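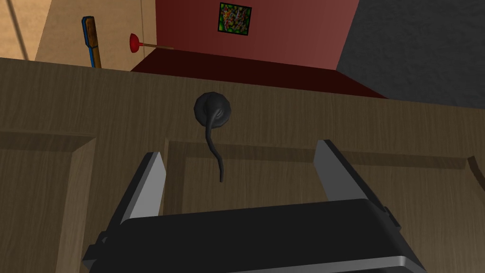
Paneled door in a wood-grain finish, with a dark gray lever handle on a round rosette.

Princess Navarro has worked in fastening tools at Flaseck since the company sold mostly hand rivet pliers. She now runs the test bench, where battery tools and their wear parts are checked before a model goes into the catalog. We spoke in June, mainly about jaws.

The jaws are the small hardened segments that grip the rivet stem. "People send a tool back and write that the motor is weak," Navarro says. "We open the nose, and the teeth of the jaws are packed with metal dust. The motor is fine. The jaws slip, the stem moves a little, and the tool needs a second stroke."

Her bench routine is simple. Every tool sets 2000 stainless rivets in steel plate without cleaning. The jaws are then removed, brushed, inspected under magnification and put back with a drop of light oil for a second run. The stroke is measured before and after.

"I want to see a full stroke at the end of the second run," she says. "If it has dropped, I look at the jaw case first, then the spring, then the pusher."

The Sutance, the cordless model Flaseck released last, has a stroke of 20 mm. Navarro considers that enough for most blind rivets with a long stem, provided the nosepiece matches the stem diameter.

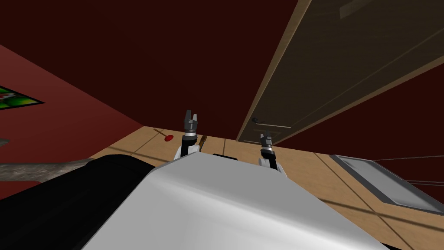 Page 2

A nosepiece one size too large is the most common fault she sees from the field. The stem tilts, the jaws bite on one side only, and the teeth chip. "The tool will still set the rivet. It does it badly, and you find out when the head sits proud of the sheet."

The nosepieces come from Vendico and are stamped with the size on the flat. The jaws were bought from Marquez until Flaseck changed the taper of the jaw case – the old segments still fit older tools, but should not be used in the Sutance.

On lubrication she is strict. Grease stays out of the nose. "It holds the dust. Light oil on the outside of the jaws, where they slide in the case, and none on the teeth."

Asked what she would change next, Navarro names the stem collector, which has to be unscrewed by a full turn and is awkward with gloves. A bayonet version is on the bench now. It has not finished its first run.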